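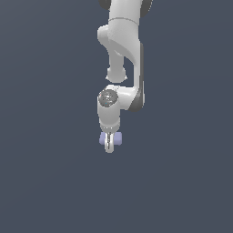

Der Bus nach Pleso fährt um zehn nach fünf, und wer ihn verpasst, bleibt in der Stadt. Also rennen. Im Rucksack zwei Brote, ein Notizbuch, eine Stirnlampe mit fast leerer Batterie. Ich will zu Cristóbal Urrutia, Bäcker, und Bäcker fangen früh an. Dass er um diese Zeit schon den halben Arbeitstag hinter sich hat, lerne ich später.

Pleso: eine Straße, eine Kirche, ein Brunnen ohne Wasser. Die Bäckerei heißt Nidine, nach der Großmutter seiner Frau, das Schild ist von Hand gemalt und ein bisschen schief. Drinnen riecht es nach Roggen und nach etwas Saurem, Apfelessig vielleicht, oder nasser Karton. Der Sauerteig.

»Muka«, sagt Urrutia und klopft auf den Deckel vom Eimer. So heißt der Ansatz. Das Wort steht auch auf den Mehlsäcken aus der Mühle, es bedeutet schlicht Mehl, und irgendwer hat den Eimer mal so gerufen. Dabei ist es geblieben.

**Brot ohne Eile**

Urrutia kommt aus Chile, Koch gelernt, dann Schiffsküche, dann der Liebe wegen hierher. Backen konnte er nicht. Die ersten Laibe: Ziegelsteine. Er hat sie trotzdem verkauft, zum halben Preis, und die Leute haben sie gekauft, weil es sonst kein Brot gab. Der letzte Bäcker hatte im Februar zugemacht, der Supermarkt liegt drei Dörfer weiter. Man aß also Ziegelsteine. In Suppe gings.

Heute stehen die Leute an. Nicht lang, es sind ja nicht viele. Das Roggenbrot kostet 5 Euro, ist groß wie ein Kopfkissen für Kinder und wird auf Wunsch halbiert. Dazu ein helles Weizenbrot, samstags ein Zopf. Mehr gibts nicht. Kuchen macht er keinen, da ist er stur.

Der Teig geht über Nacht. Abends wird angesetzt, dann kalt gestellt, in die alte Milchkammer hinterm Haus. Dicke Mauern, Nordseite, im Sommer ein Problem, im Winter auch, nur andersrum. Im Januar war der Teig morgens einmal so kalt, das er sich kaum kneten ließ. Urrutia hat ihn neben den Ofen gestellt und ist frühstücken gegangen. Das Brot an dem Tag: spät, aber gut. Angeblich das beste im ganzen Winter.

Wie er merkt, wann es reicht? Finger rein, Delle anschauen. Kommt sie langsam zurück, ab in den Ofen. Springt sie gleich zurück, warten. Bleibt sie einfach drin, hat man verschlafen – dann wird es ein Fladen, den bekommen die Nachbarn.
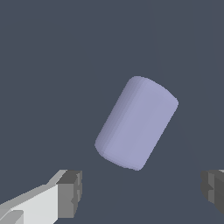 Kann man so einen Ansatz auch zu Hause führen, ohne Milchkammer und ohne Bäckerwecker?

Mit einem Schraubglas und einem Kühlschrank geht das gut: einmal die Woche einen Löffel Ansatz mit frischem Roggenmehl und lauwarmem Wasser verrühren, ein paar Stunden warm stehen lassen, bis er Blasen wirft, dann zurück in die Kälte.

Urrutia verschenkt seinen übrigens. Wer ein sauberes Glas mitbringt, kriegt was. Eine Frau aus dem Nachbarort war schon dreimal da, jedes Mal eingegangen. Er schreibt ihr jetzt einen Zettel. Großbuchstaben: NICHT AUF DIE HEIZUNG.

**Das Mehl**

Kommt von Arancibia, einer kleinen Mühle flussaufwärts, Familienbetrieb, zwei Mahlgänge, einer davon meistens kaputt. Der Name ist Zufall, sagt Urrutia, auch Chilenen, aber nicht verwandt. Kennengelernt haben sie sich auf dem Amt, in der Schlange, beide mit dem falschen Formular.

Gemahlen wird auf Bestellung. Das heißt auch: jeder Sack ein bisschen anders. Mal zieht das Mehl mehr Wasser, mal weniger, nach einem verregneten Sommer klebt alles. In der Backstube hängt darum ein Heft an der Schnur, Datum, Wetter, Wassermenge, Ergebnis. Die Ergebnisspalte ist knapp gehalten. »Gut.« »Naja.« »Nie wieder.« Einmal nur ein Strich quer über die Seite.

2486 Laibe hat er im vergangenen Jahr gebacken, auch das steht im Heft, letzte Seite, doppelt unterstrichen. Reich wird man davon nicht. Seine Frau arbeitet in der Apotheke, das Haus ist bezahlt, der Ofen noch nicht. Der schluckt Holz, Buche vor allem, und Buche ist teuer geworden. Strom wäre einfacher. Will er nicht. Fragt man nach, zuckt er mit den Schultern und schiebt ein Scheit nach.

Um 8 macht der Laden auf. Die erste Kundin steht schon davor, Stofftasche, Regenschirm, schimpft über die Straße nach oben, die seit Wochen aufgerissen ist. Ein halbes Roggen, bitte, die Seite mit der dunkleren Kruste. Dann zwei Schulkinder, dann der Postbote, der seinen Zopf vorbestellt und aufs Wechselgeld verzichtet. Gegen 10 ist das Regal leer. Urrutia dreht das Schild um, setzt sich auf einen Mehlsack und isst Käsebrot. Mein Bus zurück geht erst am Nachmittag. Ich bekomme auch eins.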